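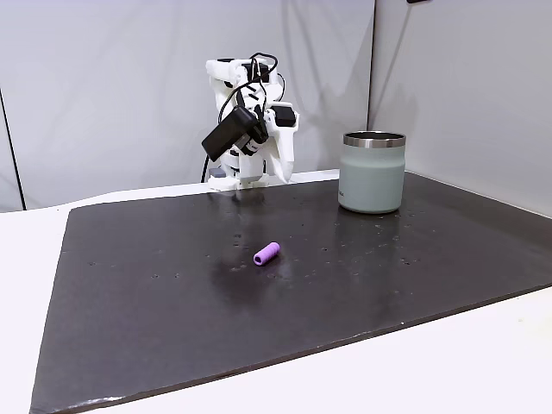 Visit Report: The Bralell Open Day at Probert

October 2018

I went to the Bralell open day expecting to be sold something, and I was, a little, though the people doing it were polite and the soup was good. Bralell rents the upper floor of the old Probert building, past the loading docks and up a flight of metal stairs. There is a freight elevator. Ask for it at the desk if your knees are like mine.

The invitation promised "a look at how machines learn from people." I run a small packing operation and have sat through a lot of presentations with that kind of title. Usually there is a video with music, and the arm in the video is faster than the arm in the building. Bralell skipped the video, and I give them credit for that.

What they do up there is gather examples. A person steers a small white arm through a chore, the computer saves the whole thing, and later a program is trained on the pile of saved runs in the hope that it can do the chore without the person. They call each run a take. They call the project Dretance, and it had its own sign on the stairs.

The work tables

The table I spent most of my time at had a dark board laid over a white top, gray panels behind, and one arm at the back edge with its black cables looped over the top. On the board were a short purple tube lying on its side and a sage green tumbler with a steel rim. That was the whole kit. I have seen more equipment at a bake sale.

The chore, as it was explained to me, is to pick up the tube and drop it in the tumbler. The tumbler has no lid, which helps. The arm has a white finger that comes down to a point, and our guide told us the pointed shape was picked for small items. I asked what happens with large items. He said large items were a different project.

The target for this one chore is 300 takes. Between takes the operator moves the tube to a new spot or turns it a different way, so that the program doesn't just memorize one motion. I understand the reasoning. I also noticed that the tumbler's place is changed much less often, and when I asked about it I was told they would "get to that in the next batch." If I were buying, I would want to see that batch first.

The board is shiny. You get pale streaks across it from the ceiling lights, and the things on it show up a second time as reflections. It is also dotted with tiny holes or specks, more of them in some places than others. Two of us wondered out loud whether a program might come to lean on those marks to tell where it was. The answer was that the program "learns to ignore what doesn't matter." Maybe so. I have trained new hires for a long time and that is the last thing any of them learn.

Trying it ourselves

Visitors could sign up to steer, and I did. You hold a smaller copy of the arm and the real one follows your hand. It took me a good while to get the hang of it. My first try pushed the tube away from me, and my second did the same thing in the other direction. On my third I had it lifted and then let go too early. The operator was kind about this and said failed takes get tagged and set aside.

I asked whether anybody looks at the ones set aside. She said sometimes.

That stayed with me on the drive home. If you only keep the takes that went right, the program sees a world where the tube never rolls. Mine rolled a lot. A man in our group who repairs elevators made the same point better than I did, and the guide wrote it down, or wrote something down.

The numbers

There was a short talk after lunch in the side room. The slides were plain, which I liked. Dretance has 617 takes saved across all its chores so far. On the tube chore the trained program was tested on 40 tries, and the slide gave its success rate as 73 percent.

I can do arithmetic, and 73 percent of 40 is not a whole number of tries. I raised my hand. The speaker said it was rounded. I said 29 out of 40 would be 72.5, and he said yes, that was the one. Fine. But I would sooner see "29 of 40" on the slide, and so should anyone thinking about spending money on this.

A few other things I wrote down during the talk:

The tests were run at the same kind of table where the takes were recorded, under the same lights.

The tests used the same tube. Other tubes are planned.

A try counted as a success if the tube ended up inside the tumbler, with no time limit mentioned until somebody asked. There is one, and it is generous.

No figure was given for how the same program does with a different cup.

None of this is hidden, exactly. Everybody I put a question to gave me an answer. You do have to ask, though, and most of the room didn't.

The Kostwood table

Kostwood, who supply the panels and furniture, had a table of their own near the stairs with samples and a price sheet. The gray panels are meant to keep the background the same from one take to the next. They seem well made. I thought the price was high for what you get, and I said so, and was given a tote bag.

Would I go again

Yes, probably. The people doing the steering were the best part of the day. They work slowly and they care about it, and one of them redid a take she could easily have kept, on the grounds that her hand had wobbled. If the program ends up any good, the credit should go to them, and I hope their pay shows it. I did not get an answer on that one.

As for putting an arm like this in my own shop, no. My boxes come in all sizes and the lights are bad. I was told to check back in May.

Parking is free behind the building. Bring a sweater, the upper floor is cold. The soup was lentil.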